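11th June

Tank day again. Air temperature in the shed 19 at seven, pH meter calibrated against both buffers before anything else was touched.

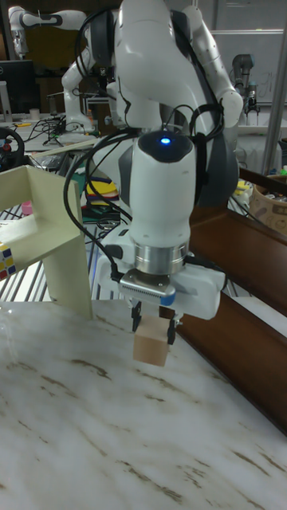 The rain tank at Hurkley reads 1458 litres by dipstick, against a nominal capacity well above that, so the overflow has not been in use this month. I have stopped trusting the float gauge. It sticks at the same mark whenever the level drops slowly, and only frees itself when the pipe is knocked. The dipstick is a length of aluminium angle with file marks, and it has never been wrong except when I misread it.

Sampled from the tap, then from the top through the hatch. Tap sample slightly cloudy, pH 6.4. Top sample clear, pH 6.6. The difference is within what the meter will do on a bad day, but it has gone the same way on three visits now and I am inclined to believe it. Sediment is the likely cause. The tank was last drained in February, when Lutz Hamann and I took out two buckets of black sludge that was mostly moss and roof grit. It should not need doing again this year if the leaf filter holds.

The leaf filter is not holding. The mesh has pulled away from its ring on the downhill side, leaving a gap wide enough for a finger. I folded it back and put a jubilee clip over it, which will do until the new one comes. Ordered a replacement from Kernham, the finer mesh this time. Finer mesh clogs sooner, so it will want brushing after every heavy fall. I would sooner brush a filter than shovel a tank.

Drip lines next. Set the pump to run 60 minutes on the long bed and put jars under four of the emitters. First, second and third jars were within a few millilitres of each other. Fourth, at the far end, had 70 per cent of the others. Flushed the line with the end cap off and ran it again: no change. So it is a pressure matter and the emitters are probably sound. The far end sits higher than the tank outlet by more than I allowed for when I laid it out. Options are a shorter run, a second feed from the middle, or a larger pipe for the first half. The second feed is the least digging. I have enough 16 mm pipe for it but no tees.

Kazuhiro Takeda rang at lunch about his own system over at Remdale. He has fitted a timer valve and finds that it opens properly but closes so slowly that the line drains back each time. I suggested a non-return valve straight after the timer. He had already thought of it and wanted to know which way up. Any way up, if it is a sprung one; upright only, if it is the flap sort. His is the flap sort and he had laid it on its side.

Beans are up to the second string. Broad beans have blackfly on the tips, pinched out. The courgettes on the unmulched side were limp by two o'clock and the mulched ones were not, same variety, same sowing, same line. Soil at finger depth dry on one side and cool on the other. Will mulch the rest tomorrow if the straw is fit to use – the bale at the bottom has been sitting in wet and smells of it.

To get: tees, 16 mm, two. Spare end caps. Storage solution for the pH probe, the bottle is nearly out. Ask Lutz for the long spirit level back.

Pump off at 18:40. Hatch bolted.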